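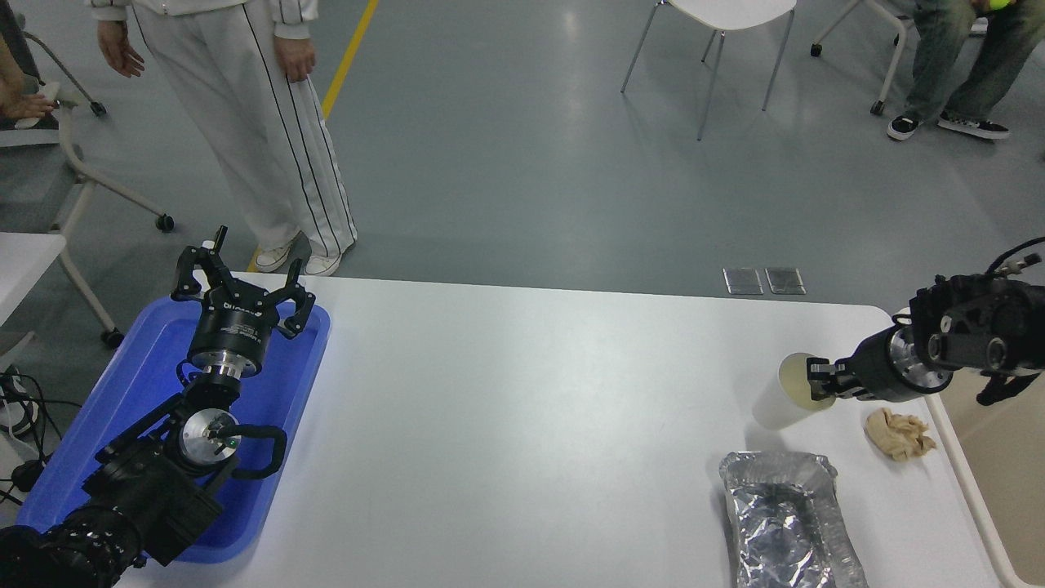 Two robot arms at a white table, one gripper holding a tipped plastic cup over a crumpled cloth, with a blue tray and a foil tray nearby.

Home Articles Robots Teaching by showing Glossary Contact

Showing a robot what to do

Robot demonstration (you'll also see "learning from demonstration," "programming by demonstration," or "imitation learning," and people do argue over where one stops and the next begins) is a family of methods for getting a robot to do a job by having a person do it first, through the robot's own arms. The person moves the arms, the computer records, and a program is later trained on the recordings. I've been writing up this corner of automation for the Jindden reference pages for a while now, and it's still my favorite entry to fuss with, so forgive the brackets.

Two ways to do it

The older way is by hand. You take hold of the arm, put it into a soft mode where the motors carry its weight and let you push it around, and walk it through the motion. Painters and welders in factories were taught like this long before anybody talked about neural networks. It's lovely for a single path. It gets tiring fast with two arms, though, and your own body is in the way of the cameras the whole time, which matters a lot if the pictures are part of what the robot learns from.

The other way is remote control, usually called teleoperation or just teleop. You sit or stand somewhere else and the robot copies you. There are several flavors:

Leader arms. A small, light copy of the robot arm sits in front of you, and whatever you do with its joints the big arm does too. My favorite! You feel when you've run out of elbow.

Headset and hand controllers. You wear the goggles, you see what the robot sees, and the grippers follow your fists. Quick to learn, a bit rough on the stomach.

Gloves. Mostly for grippers with several fingers, where a plain open-and-close trigger doesn't say enough.

3D mouse or gamepad. Cheap and slow, fine for checking that a setup works. I wouldn't want to record a whole afternoon with one.

What gets recorded

A single recorded try is called an episode (or a demo, or a take, depending on whose lab you're in). It holds the camera pictures, the position of every joint, how far each gripper was open, and the commands that were sent. Those last two sound like the same thing and they aren't. If the operator tells a gripper to close all the way and there's a cup in it, the command says "closed" and the sensor says "stopped at the cup," and the gap between the two is a rough hint of how hard it's squeezing. Throw away one of the columns and you've thrown away the squeeze. I learned that from my own first batch, sadly.

Most teams add a line of plain text to each episode, something like "pour the cup into the tray" or "wipe the table with the cloth." Write these before you start and stick to them. I once had the same cup called a cup, a glass, a mug and a beaker in one set, all typed by me.

Why tabletop jobs

Look through published work in this field and you'll see a lot of kitchens and a lot of tables. Cups, cloths, trays, sponges, lids. They're cheap, they fit inside an arm's reach, and they cover a nice spread of trouble. A tray is stiff and stays where you leave it. A cloth takes a new shape each time it's dropped, so the robot can't memorize one. See-through plastic is its own headache, as depth cameras tend to look straight past it, and a thin cup will buckle if the fingers close too far. Foil trays dent, and a dented tray shines differently from a fresh one.

Liquids are harder still. A pour depends on how full the cup is, how fast the wrist turns and where the lip is, and the operator has to judge all that without feeling the weight. With two arms you can have one hold the cup while the other steadies whatever is being poured into, or simply keeps clear. Parking the idle arm well is a skill of its own. Beginners forget it exists and then swing it through the tray.

How many tries

The honest range is wide. A simple pick-and-place in a fixed spot may come out fine from 60 or 70 good episodes. Move the objects around, change the lighting, swap the cloth, and you want far more. The Staketti set, which I helped label, ended up at 3,000 episodes over a long May, and it still had thin patches where nearly every cup had started on the right side of the table. Variety beats bulk, in my experience, and it's much less boring to record.

Failed tries are a sore subject. Some people delete them. I keep the ones where the operator slipped and then fixed it, as the fix is exactly what a trained robot needs when it slips by itself. Tries that just ended badly go in a separate folder.

Common problems

Lag is the big one. With even a small delay the operator starts moving in little hops, waiting between each, and the robot learns the hops. Next is the operator seeing things the robot can't. If you're standing beside the table and peeking around the gripper, you're using a view that no camera has, and the program will be asked to guess what you knew. Working only from the camera feed cures this and is annoying to do.

Then there's style. Two operators will do one job in two ways (left arm first, right arm first), and a simple learner may average them into a motion that neither person would make. The Palamarchuk method, as we call it around here, has operators swap every 2 hours and follow a written order of steps. Cutura, the little checking tool I use, plots the paths on top of each other so the odd ones stick out.

Safety gets its own page, but the short form: know where the stop button is, keep your hands off the table while the arms are live, and tie your cables up where an elbow won't catch them.

See also: teleoperation; leader arm; gripper; force sensing; behavior cloning

Page last changed 28 November 2024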